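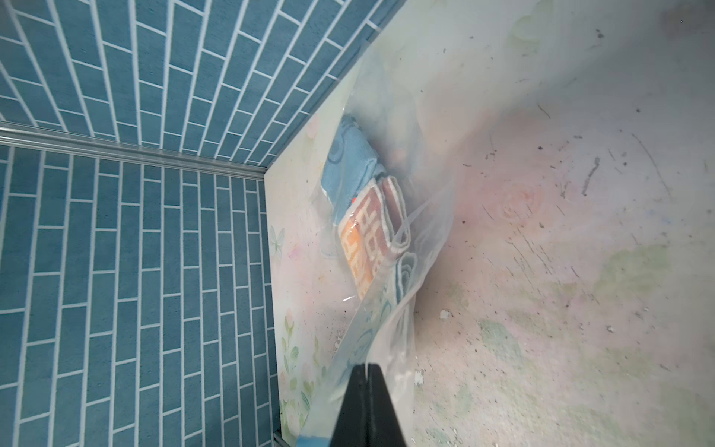 *Folded towels in a clear plastic bag.*

**Holtthorpe want Suominen until the end of the season**

Holtthorpe have asked Teltmont about taking the midfielder Lenni Suominen on loan, and we understand that the two clubs will speak again on Friday. Suominen has started only four league matches this season and he would like to play more.

Teltmont are ready to let him go, but they want a clause to call him back if they have injuries. Holtthorpe do not like this clause very much - they had the same one with a defender last winter and lost him after 30 days.

Tultby were also interested in the player, but they have now turned to a striker instead.

Our coach Tapio Koskela did not want to say much after training. "He is a good player and he belongs to another club," he said. "When there is a paper with a signature, I will talk."

Suominen has played 182 matches as a senior, most of them on the left side of midfield. If he comes, he will compete with Honkanen for the place there, and Honkanen has been in good form since December.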